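## The pole stays, for now

A few of you wrote in after the April issue to ask what we're doing about the pole on the pale table in 709. The short answer is that it's staying until the next shop meeting on Sunday. The long answer is most of this item, and I should say up front that I'm the wrong person to write it if you were hoping for enthusiasm.

For those who don't use 709 much: the pole came with the table. Doven sold us the two together, secondhand, for $75, and the listing called it a "center upright with crown." The crown is the silver ring near the top with prongs sticking out all the way around, like a child's drawing of the sun, and there's a rounded knob above it. The listing didn't say what the crown was for. I wrote and asked. The reply said it was "ideal for a wide range of uses," and when a seller tells me that I assume they don't know either.

Since then I've heard these theories from members:

- It's from a shop and held things on loops or hangers.
- It was meant for yarn or thread, with the cones somewhere below.
- It's the bottom part of a lamp.
- It's decorative.

I lean toward the shop theory, mostly because the prongs look like the right sort of thing to hang something on. I wouldn't bet lunch on it. The lamp theory has a loyal following, and its followers point to the small round hole toward the back of the table and say that's where the cord went. Maybe. Plenty of tables have a hole for a cord and never had a lamp built into them. My desk at home has one and all it's ever done is swallow pencils.

### The case for keeping it

Fengying Shi has made the best argument so far. She does most of her layout work in 709 and she says a fixed post in the middle of a table is handy in ways you only notice once you have one. You can run a cord to it. You can hang a bag of small parts on a prong and get it off the work surface. You can square something up against it, if you trust the pole to be straight, and she says she checked hers with a level and was satisfied.

Fine. I tried it for a week. The bag idea works, up to a point, and the point is when you reach for something on the far side and get the bag in your ear. Tying a cord to the pole also works, but the metal is smooth and the loop wants to slide down to the base unless you wrap it a couple of extra times. I will admit I ended up using the thing more than I planned to.

Pádraig Quinlan wants to go further. He has a drawing (it's pinned up by the door) of a crossbar that would clamp to the pole and turn it into a kind of table crane for holding work while glue sets. He priced the clamps from Kirnus and the dowels from Tănase. It's a nice drawing. I would like to see the clamp grip a brushed metal pole under load before we spend anything, and I'd like to see what happens to the tabletop when somebody leans on the far end of that bar. The wood is pretty. It has that pale streaky grain and I'd hate to find a crack running through it.

### The case against

It's in the way. You can't lay a full sheet of anything flat on that table. You can't roll fabric across it. Two people sitting opposite each other have to tilt their heads to talk, and I've watched a whole pattern-drafting evening go by with everyone working around it like traffic around a statue. The shiny base looks very smart until the lights come on, and then it throws a bright spot at whoever sits nearest.

There's also the matter of the prongs. They're high up, so this isn't an emergency, but tall members have mentioned them and I think they deserve a vote. The Wekon people, who looked over our fixtures last year, would probably have had something to say. They came before the table did.

Taking it out may be simple or it may be miserable. I've been told "it just unscrews" by three separate people, none of whom had tried. If it does come out, we'll need something to cover the spot where the base sits, and please don't suggest a potted plant. We've had that conversation.

### What happens next

Until Sunday:

1. The pole stays where it is. Don't unscrew, twist or test it on your own.
2. Nothing heavier than 5 pounds on the ring. That number is mine and I picked it to be dull and safe.
3. Put the loose sticks and rods back in the rack when you finish. Short pieces of dowel roll.
4. If you have used one of these before, in a shop or a studio or anywhere, write to me and say what for. A guess doesn't count, I have plenty.

We need 8 members in the room for a vote to stand. If we get them, the choices will be to keep it as is, take it out, or let Pádraig build one trial crossbar out of scrap and report back. I'm leaning toward taking it out, though I'd sit through the trial if the scrap is free. Fengying is voting to keep it and has asked me to print that in full, so: Fengying is voting to keep it.

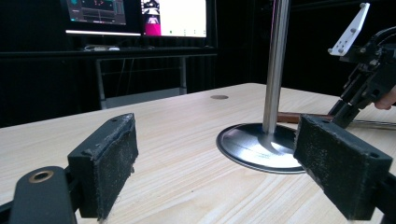
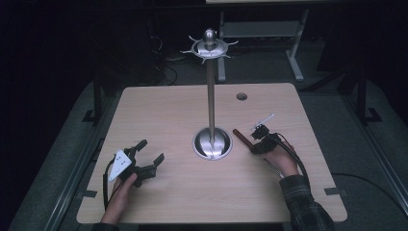

*The pale table with the pole on its round base, and a brown wooden stick in use or nearby. The ring and knob show in the second photo.*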